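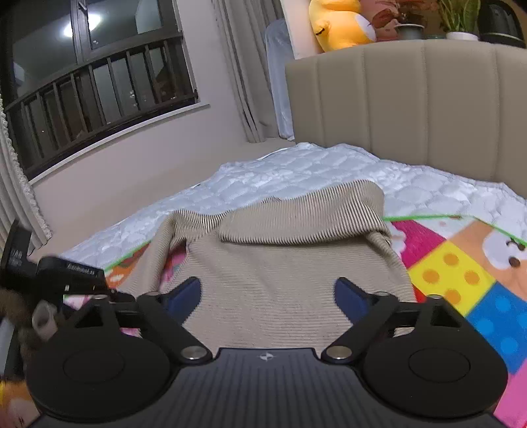
Posted 18/10/2019 by the blog owner

Moved. Finally. Typing this on the floor with my back against the radiator, no desk yet, so forgive the mess.

Short version: we left the big place on Coltley and took a small one on Soler Street. One bedroom, third floor, 451 square feet according to the lease. I measured it with a tape and got less than that, but apparently they count the closet AND the thickness of some walls. Whatever. Signed it anyway.

People keep asking why. Rent. That's most of it. The renewal letter came in September and it wanted 2745 a month for the same apartment with the same dead outlet in the hallway and the same window that wouldn't lock. I read it twice standing at the mailboxes. Then I went upstairs and started looking at listings and didn't stop for two weeks.

Things I learned from listings. "Cozy" I already knew. "Garden level" is a basement. "Flex room" has no window. "Steps from transit" — one of those was up a hill with actual steps, so fair enough. Half the ads had no floor plan. One had the same kitchen photo five times and no bathroom at all. I emailed to ask about the bathroom and never heard back.

We used Ruvix for most of the search, which is fine for the map and terrible for alerts. I'd get a ping at night for a place that had been taken that morning. The Soler place wasn't even on there. It was a paper sign taped inside the front door of the building, with the tear off phone numbers and everything. Two tabs gone. I called from the sidewalk.

Ok the money part, because I know that's what I'd want to read.

Application fee, which I tried to get waived and did not. First month plus a deposit. Then a 400 dollar "move in fee" that's not a deposit and doesn't come back. I asked what it covers. Elevator pads, they said. There is no elevator. I did point this out, politely, and got told it's a standard fee across all their buildings. Paid it. Still mad.

If you are signing anything soon, ask for every fee in writing before you hand over the application money. Not after. I did it after.

Water and heat are included, electric is not. Internet was a whole thing. The installer needed access to a panel in the basement and the basement key lives with the management company, and the management company closes for lunch. So we went 4 days on phone data. I got a lot of reading done and was not nice to be around.

What fits in the new place: the bed, the small table, two chairs, books (fewer than before), my bike if it hangs. What doesnt: the couch. I knew it wouldn't, I had the numbers on a sticky note, and I still paid to have it carried up to the second landing where it got stuck on the turn. Carried back down. Sold it that same evening to a couple from down the block for less than the movers cost. Measure the stairs. Not just the door, the stairs.

We replaced it with a love seat from Kukska, flat packed, came in two boxes that I could lift by myself. Its ok. Firm. The instructions skip a step between the legs and the back and I had one bolt left over that I've put in a drawer and decided not to think about.

Good things, so this isn't all complaining. Light in the mornings, lots. Quiet at night except for the pipes. Laundry in the building, coins only, so I'm hoarding quarters like it's college again. The kitchen is tiny but it has a real vent — the old one just blew the smoke back in your face. Grocery store is closer. And the walk to work is short enough that I've been coming home for lunch, which I didn't expect to like so much.

Still to do: curtains, change the adress with the bank, get the Coltley deposit back (they have until the end of the month and I'm counting), find the box with the can opener. It's labeled "misc." Every box is labeled misc.

More when there's a desk.

Recent posts
The renewal letter
Why I gave up on roommates
Painting a rental and painting it back
Cheap shelves, one year later
What to ask before you sublet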